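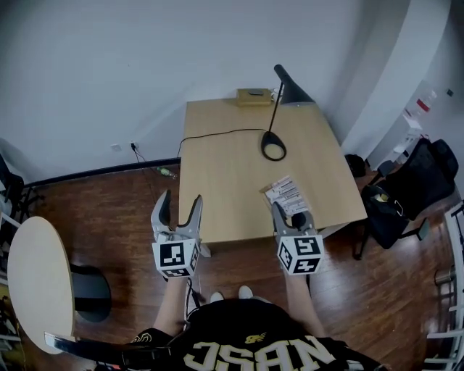 I don't trust desk advice. Every article wants you to clear the thing completely, as if a bare top ever paid a bill, and then sell you a tray.

Still, I gave it a try in August. The rule I picked up from a Plunley catalog was to keep only what you touch daily. Fine. The lamp stays, the little white cup stays. The tan box by the wall was supposed to go, and it didn't, and I'm not sorry.

What I don't buy is the cord business. Plunley wants 85 dollars for a channel that hides one lamp cord. Mine runs along the back of the desk and down to the outlet on the left, black on pale wood, and I stopped seeing it after a day or two.

Am I getting more done? Doubtful. I do like the light wood better with less on it. Ask me again in winter.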